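Section 4. Using the hand gripper on a room shift

Read this section before you sign one out, even if you sat through the Derodmont demonstration. The demonstration used new towels on a flat table. Rooms at Soscombe do not look like that.

What it is for. Indis wants a folding machine in the linen room. To teach it, they need recordings of people picking up and folding cloth with the same two fingers the machine will have. Those people are us. The gripper does not make your work faster, and anyone who has used one for a full shift will say so.

4.1 Before you start

1. Collect the gripper from the charging shelf and sign the sheet. Put your room list number, not your name. We asked for this and management agreed to it in December.
2. Squeeze the grip a few times. Both fingers should close together. If one lags, put it back and write "lags" on the sheet. Do not tighten anything yourself.
3. Look at the blue pads. A pad that is peeling will drop fabric.
4. Open the Frota app, choose "Bedroom," and wait for the tone. No tone means no recording, whatever the screen says.

Note: Guests' belongings are not practice material. If a guest has left clothing on the bed, finish the room by hand.

4.2 Picking up and folding

1. Put the piece on the bed and stand where you can reach all of it without leaning on the mattress.
2. Come down from above with the fingers open. Let both tips touch the cloth before you squeeze.
3. Close slowly. Thick cloth needs a deeper pinch than you would think, and thin cloth slides out if you hurry.
4. Lift, carry the edge over, set it down, open.
5. Smooth with the gripper only. Using your free hand spoils the take, and the app will not warn you.
6. Stop after 12 takes and rest your wrist. The Indis card says to rest "as needed." Use our number.

Caution: Do not use the gripper on fitted sheets. The elastic snaps back, and two people have been hit in the face.

4.3 If a take goes wrong

Dropped cloth: carry on and pick it up again. Indis says they want the mistakes too. We have not been told how mistakes are scored, or whether they are tied to a room list, so mark your own on the sheet and keep a copy.

App freezes: close it and go back to 4.1, step 4. After 3 freezes, stop recording for the shift.

4.4 Time and pay

A room done with the gripper takes almost 2 times as long as a room done by hand. The supervisor must take rooms off your list to match. If your list has not been cut, do not sign out a gripper.

Derodmont's leaflet says the machine will "free staff for guest-facing tasks." Those tasks have not been listed anywhere, and the hours for them are not in the schedule. Until they are, treat the leaflet as advertising. Questions about hours go to your supervisor in writing, and questions about the gripper go to the Frota help line, which closes at 4 p.m., before the late shift begins.
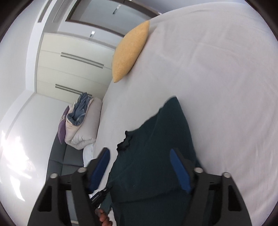
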